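Momix 703 Label Printer
User Guide, Section 4: Setting Up and Printing Storage Labels

Before you start

Sections 2 and 3 cover unpacking, charging and loading the first roll. If the status light is solid green, you can go on with this section. If it is blinking, close the lid until it clicks on both sides and wait for the light to settle.

You will need the printer, one roll of Jivamcombe 40 mm labels, and a phone or computer with the Winik Labels program installed. The guest version of the program can print but cannot save lists.

4.1 Connect the printer to the program

1. Turn on the printer and place it on a flat surface near your phone or computer.
2. Open Winik Labels and select Devices, then Add.
3. Choose Momix 703 from the list. If more than one printer is shown, compare the last four characters with the sticker on the bottom of your unit.
4. Press the feed button on the printer when the program asks for it. One blank label comes out.
5. Select Done.

Note: The printer can be paired with two devices but accepts jobs from one at a time. If someone else in the house is printing, your job waits in the queue.

4.2 Make a list of storage places

The program sorts labels by place first and by contents second. A place can be a room, a shelf, a basket or a single box. Most people find it easier to enter the places before they enter any contents.

1. Select Places, then New.
2. Type a short name, such as Pantry or Hall closet. Names longer than 16 characters are shortened on the printed label.
3. To put one place inside another, open the larger place and select New again.
4. Repeat until every shelf or container you want to label is on the list.
5. Select Save.

Keep the names of the larger places general. You can move a box from one shelf to another later by dragging it in the list, and its label only has to be printed again if the shelf name appears on it. 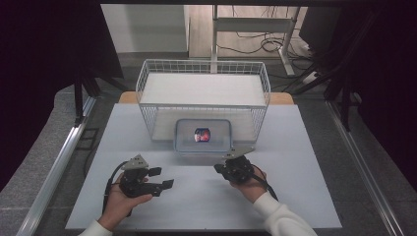
Can I put a label on a container that goes in the freezer?

Use the freezer rolls, which have a blue core. The standard rolls are made for room temperature and the refrigerator, and their corners lift after a few days in the cold. Apply the label before the container goes into the freezer and leave it at room temperature for an hour so the glue can set.

4.3 Add contents

1. Open a place and select Add Contents.
2. Type the name of the item. The program suggests names you have used before.
3. Enter a date if you want one. The choices are Packed, Opened and Use By. Only one date can be printed on a 40 mm label.
4. Select a text size. Large fits two lines, Medium fits three and Small fits five.
5. Select Save.

A saved list can hold up to 2000 items. When the list is full, the Add Contents button turns gray. Delete old items or start a second list under File, New List.

Note: Deleting a place also deletes everything stored under it. Move the contents first if you want to keep them.

4.4 Print a test label

Print one test label each time you change to a new kind of roll.

1. Select Print, then Test.
2. Tear the label against the cutting edge with a downward pull.
3. Check the four corner marks. All four should be visible and the same distance from the edges.
4. If the marks are too far to the left or right, open the lid and slide the roll guide until it touches the roll.
5. If the marks are too high or too low, select Settings, Label Position and change the value by one step. Print another test.

CAUTION: The print head is hot after long jobs. Do not touch the metal strip under the lid. Let the printer stand for ten minutes before you clean it or clear a jam.

4.5 Print and apply labels

1. Select the items you want and then select Print. The number of labels is shown at the bottom of the screen.
2. Compare that number with what is left on the roll. A new roll has 90 labels. The program keeps count if you selected New Roll when you loaded it.
3. Wipe the container with a damp cloth and dry it. Do not use furniture polish or anything oily, as labels will not stick to it.
4. Peel the backing from one corner. Set down the short edge of the label first and smooth it toward the other end with your thumb.
5. Press firmly for five seconds.

Put the label on a flat part of the wall, on the side that will face out once the container is back on its shelf. Lids get swapped, so a label on the lid alone is easy to lose track of. If containers are going to be stacked, keep the label low enough that the rim of the one above does not rub against it.
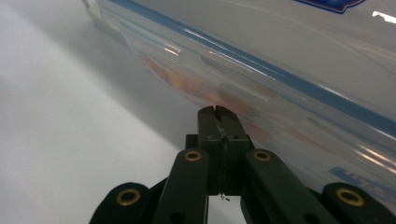
Textured surfaces hold labels less well than smooth ones. For wire, wicker or cloth, use the hanging tags instead. These load in the same way as the rolls, but you must select Tag under Settings, Label Type or the text will print across the hole.

4.6 Remove or replace a label

1. Warm the label with a hair dryer on its low setting for a few seconds.
2. Lift one corner and pull slowly, keeping the label close to the surface.
3. Rub off any glue that stays behind with a little cooking oil on a paper towel, then wash with dish soap.

CAUTION: Do not scrape with a blade. Clear plastic scratches easily.

To print a replacement with the same text, find the item in the list and select Reprint. The original date is kept unless you change it.

4.7 If something goes wrong

The label comes out blank. The roll is in upside down. Take it out and turn it so the labels feed from the bottom.

The text is faint. Raise the setting under Settings, Darkness by one step. If it is still faint, clean the print head as described in Section 6.

The printer stops halfway through a job. Check the battery light. Below one bar the printer will finish the current label and then wait. Plug it in and select Resume.

The list is missing on a second device. Lists are stored on the device where they were made. Use File, Send List to copy one over.

Replacement rolls and tags are sold by Nwankwo under the Jivamcombe name. Rolls from other makers may fit, but the label counter will not work with them.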